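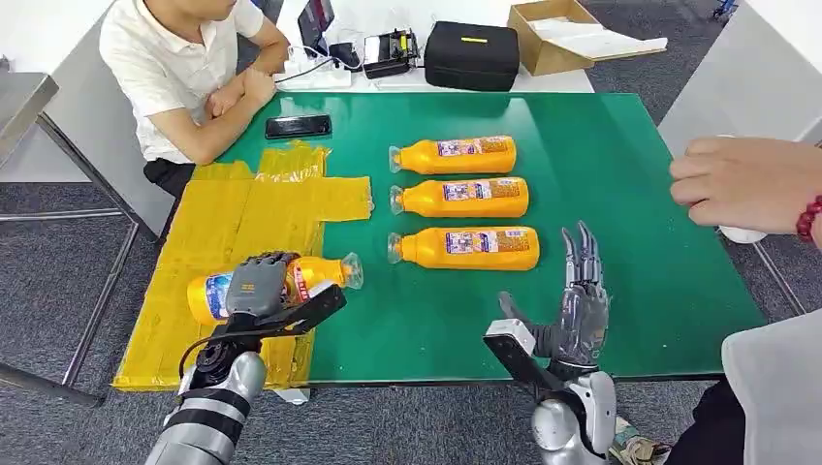 How should bottles be laid out on the table before packing?
Lay each bottle on its side on the green mat, one above another in a column, with all the caps pointing the same way and the printed labels facing up.

Section 9. Preparing the Hegyi bottle packing table

9.1 Mat and sheeting

1. Wipe the tabletop and let it dry.
2. Unroll the Kukico mat and smooth it out toward the front edge. The mat must lie flat across the full work area.
3. Apply the yellow sheeting on the left side of the mat. Overlap the strips so that no mat shows between them, and let the front strip run past the table edge.
4. Leave one tab free. It is used to lift the sheeting when it needs replacing.

Note: Overlapping strips do not have to be straight. A raised fold has to be pressed down, as it will start a bottle rolling.

9.2 Laying out the bottles

1. Check every cap by hand before the bottle goes on the table. Tighten any cap that turns.
2. Place the bottles in the middle of the mat with a finger's width between them.
3. Turn each bottle until its label is on top. Small differences in position from one bottle to the next are acceptable.
4. Move one bottle at a time from the column to the sheeting. Grip the body near the middle.

Caution: Do not lift a bottle by the clear cap. The cap can loosen and leak onto the mat.

Caution: Do not stand bottles upright on the sheeting. The surface is uneven where strips overlap.

9.3 Spills and replacement

1. Remove all bottles from the sheeting.
2. Blot the spill with a dry cloth — do not rub, as this pushes liquid under the strips.
3. If liquid has reached the mat, pull the sheeting up by the tab and discard it.
4. Clean the mat with water and mild soap, then repeat 9.1 from step 3.

Replacement sheeting is ordered from Flolalbridge under part number 112. Rerkon sheeting bought before January has a stronger adhesive and should not be used on this mat.

Section revised May 3, 2025. Prepared by Gergely Szilágyi, checked by Ákos Szabó.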